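Plunda Tischhilfe im Test: Kann der Arm schon abräumen?

Haushalt & Werkstatt, Lesezeit 4 Minuten

Wer meine Berichte schon länger liest, weiß ja, dass ich beim Thema Haushaltsroboter schnell ins Schwärmen komme und mich hinterher regelmäßig ärgere. Der Fensterputzer vom letzten Jahr liegt im Keller, der Rasenmäher macht sich ganz ordentlich, und nun also die Tischhilfe von Plunda: ein Greifarm, dazu eine Software namens Clurnance, der man Aufgaben in ganzen Sätzen geben darf. 2379 Euro soll das kosten, ohne Montage. Da darf man schon genauer hinschauen, finde ich!

Angefangen habe ich mit dem, was bei uns jeden Abend anfällt, nämlich mit einer liegengebliebenen Flasche und einem Tablett, auf das sie soll. Tischdecke drauf, Flasche hingelegt, Satz eingetippt: »Leg die Flasche auf das Tablett.« Mein Neffe macht so etwas im Vorbeigehen, mit dem Handy in der anderen Hand.

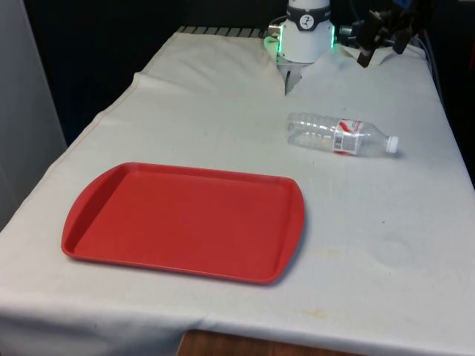
Was mir von Anfang an gefallen hat, ist die Ruhe, mit der Clurnance arbeitet. Das Gerät fuchtelt nicht herum, und wenn es sich unsicher ist, fragt es nach (auf Deutsch, etwas steif, aber verständlich). Die Einrichtung hat mich allerdings einen ganzen Dienstag gekostet, und zwar vor allem wegen des Handbuchs, in dem die Kalibrierung auf drei verschiedene Kapitel verteilt ist. Warum macht man so etwas?

Nun zum Greifen selbst. Von etwa 100 Versuchen mit leeren Plastikflaschen gingen die meisten gut, solange die Flasche ruhig lag und ich sie nicht zu nah an eine Stofffalte gelegt hatte. Falten sind überhaupt das große Thema. Auf der blanken Platte läuft alles flüssiger, auf einer Decke wird der Arm vorsichtig und manchmal so langsam, dass ich daneben schon die halbe Spülmaschine eingeräumt hatte. Leere Flaschen rollen außerdem gern weg, wenn man sie nur antippt, und dann beginnt die Suche von vorn. Bei vollen Flaschen ist das besser, dafür wird das Ablegen eine ziemlich ruppige Angelegenheit.
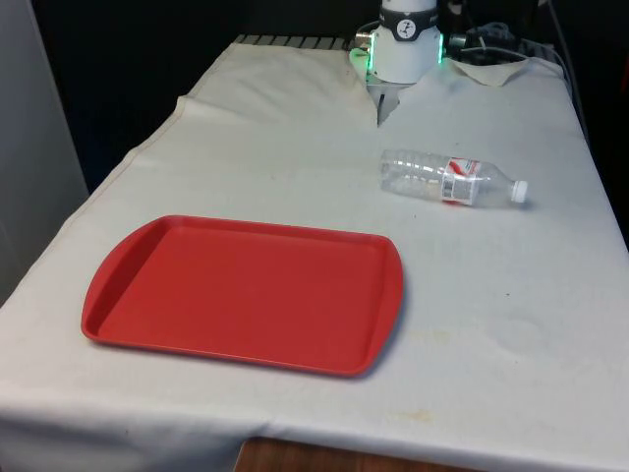 Osvaldo Pagano schrieb mir nach der ersten Fassung dieses Tests, ich sei zu streng: Bei ihm sortiere der gleiche Arm seit Juni Leergut in Kisten, ganz ohne Decke, und für diese eine Arbeit wolle er ihn nicht mehr hergeben. Ein Küchentisch sei eben der schwierigste Arbeitsplatz, den man sich aussuchen könne.

Da hat er wohl recht, und ich gebe das gern so weiter. In einer kleinen Werkstatt, wo die Teile immer am selben Fleck liegen, würde ich der Tischhilfe deutlich mehr zutrauen als daheim zwischen Krümeln und Servietten. Der Milell, den ich im Frühjahr hier hatte, war schneller, hat mir aber zwei Gläser gekostet. Der Rieger wiederum greift wunderbar sanft und versteht dafür kaum, was man von ihm will.

Pluspunkte gibt es für die leise Mechanik und die Rückfragen, Abzug für das Handbuch und den Preis. Zum abendlichen Abräumen würde ich sie mir heute noch nicht kaufen, auch wenn ich ihr wirklich gern zugesehen habe. Plunda hat ein Update für weiche Unterlagen angekündigt, und sobald es da ist, lege ich die Decke noch einmal auf und trage die Ergebnisse hier nach.

Wertung: 3 von 4 Punkten für die Werkstatt, für die Küche vorerst einer weniger.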